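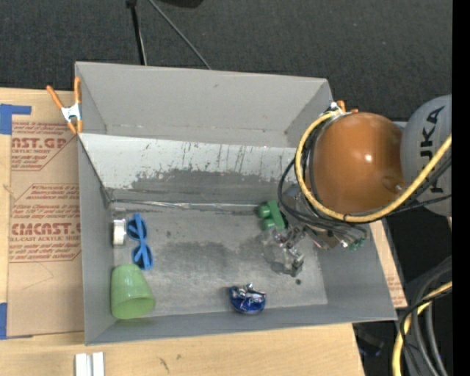
Surnero grasping method

The Surnero method is a way of training a robot arm to pick up unfamiliar objects from an open bin. It was developed in Flirnville by Majdi Harb and Majdi Abu Hammour. The arm, a KUKA fitted with a thin-fingered gripper, works in a gray box with slanted walls, which lets objects near the edges slide back toward the floor.

Training

The arm makes 800 grasp attempts on mixed small items – sunglasses, a roll of tape, a plastic cup – and each result is labeled as a success or a failure. A network then scores new grasps.

Results

In a test of 400 attempts, the method succeeded in 69 percent of cases, compared with 57 percent for the earlier Thygesen planner.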